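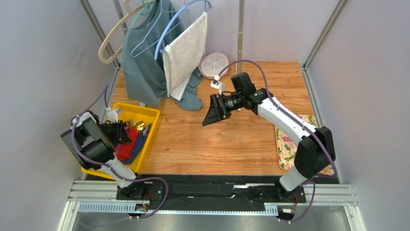 Last changed: November, 4:48 p.m.

Obadia Tanui keeps the rulebook for the two-arm tables at Ogola, and I'd been bugging him for ages to sit down with me. First thing I asked was how long it is. "Seventy-three rules," he said. "It used to be 300! People quit reading at page two."

So what survived? Mostly stuff about sharing the table. One arm works in the bin while the other waits with its gripper open space below it, and they never both go in together. "If you want the left one in there, park the right one first. I don't care how good your code is."

Then we got onto cables (he could talk cables all day). Every loop has to clear the elbow through the full reach, checked by hand with the power off. Hangers and cloth get their own page, and Obadia wrote it twice. "Cloth moves when you don't expect it. Anything hanging near an arm counts as an obstacle, sleeves included."

I asked which rule people fight him on. He laughed. "Slow speed for the first run after lunch. Gurent hated that one. They do it now, though."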